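## Part 2: Getting the arm and the microwave lined up

Okay, so you've got the arm bolted down and it powers on without complaining. Nice! Now comes the part I got wrong the most, which is putting the microwave somewhere the arm can work with it.

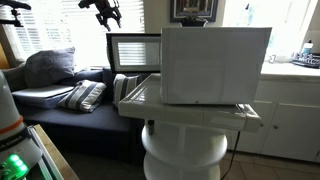
I'm writing this for whoever builds the next one (hi, Pin-yu), and I'm assuming you're in a normal living space like me and can't rip out a wall to make room. My whole project, which I've been calling Ronby, lives between the couch and the kitchen counter, and every step below was worked out with that in mind. If you have a proper shop you can be looser with the distances and stricter with everything else.

### Before you start

Unplug the microwave. Leave it unplugged for this entire section. Every motion you teach in Part 2 is door opening and door closing, and none of it needs the thing to turn on.

You'll want:

- a stand that holds the microwave at a height the arm can reach without stretching
- painter's tape
- a tape measure
- a level (a phone app is fine)
- a helper for the lifting

> **Caution:** An empty microwave is still heavy and awkward, and the weight sits mostly on one side. Lift it with another person. Kobina Kyei and I did mine together and I was very glad of the second pair of hands.

### Placing the stand

1. Put the arm in its home pose and switch off the motors. Don't measure anything while it's live.

2. Roll or carry the stand into place with nothing on it. I like a stand with a raised rim around the top, so the feet have something to bump into if the door gets yanked.

3. Push down on each corner of the top, pretty hard. If it rocks, shim it now. You will hate yourself if you leave this until after you've taught the positions (I had to redo a whole evening's work over one folded piece of cardboard).

4. Check the level both ways.

5. Tape the outline of the base onto the floor. Press the tape down well, especially on tile, where it likes to lift along the grout.

6. Lift the microwave on with your helper. Make sure all the feet are inside the rim and flat.

> **Note:** A pedestal-type stand is great for getting in close but it's tippier than a table. If yours has lower shelves, put weight on the bottom one. Bags of sand work, old textbooks work. Keep anything small and loose off the shelf right under the top while the arm is moving.

### Which way to turn it

This is where I'd have saved myself a lot of time. My first instinct was to face the microwave straight at the arm like a person would stand in front of it. Don't start there! With the door open, the arm had to fold up on itself to get around the edge, and the wrist ran out of travel every single time.

Benedicta Sowah came over, looked at it for maybe a minute, and just turned the whole microwave on its tray. So now I do it like this:

1. Open the door all the way by hand and leave it open.

2. Turn the microwave a little at a time. After each turn, guide the arm by hand (motors off, brakes released, one hand supporting it) from home to the outer edge of the door.

3. Watch the elbow. You want it bent the whole way through. If it goes straight at any point, you're too far away.

4. Close the door slowly by hand and follow it with the arm. Then open it again and follow it back.

5. When you can do both without the wrist hitting its stop, mark the feet of the microwave on the tray with tape.

> **Caution:** When you release the brakes, the arm can drop. Hold it *before* you release, and keep your fingers out of the joints.

Turning the microwave also means the door can swing out toward furniture. Leave yourself enough space to walk past it when it's open. I've hit that door with my hip more times than I'd like to admit, and each time I had to go back and check my tape marks.

### The power cord

The cord is easy to forget about because it's unplugged and just hanging there. It matters anyway. A cord trailing across the floor is something to trip on, and if you catch it with your foot you'll pull the microwave out of position or right off the stand.

1. Bring the cord down on the side away from the arm.

2. Leave enough slack that turning the microwave doesn't tug on it.

3. Fasten it to the stand with a soft strap, then tape the floor part flat along the shortest path you can.

Don't coil it up on the table by the arm. I tried that, and the gripper found it.

### Daylight

If you're using a camera later on (Part 4), do yourself a favor and think about windows now. A bright window behind the door makes the glass really hard for the software to deal with. Slatted blinds are worse in some ways, because you get stripes showing through the door window and the edge finder goes nuts for them. I do my serious runs after dark with the room lights on. Pierina Martinelli hung a plain bedsheet over her window in Cerkollow and says it works well too.

### First powered test

1. Clear people and pets out of reach of the arm.

2. Set the speed to the lowest setting you have.

3. Keep one hand on the stop button. Press it once before you begin, to make sure it does what you think.

4. Run home to door edge, no grabbing. Do that 3 times.

5. If the stand has moved off its tape at all, stop and go back to the shims.

6. Once it stays put, let the gripper close on the door edge and move it 2 inches. Stop there for today.

Full swings are in Part 3, along with the settings Yaw Bawa sent me for grip force.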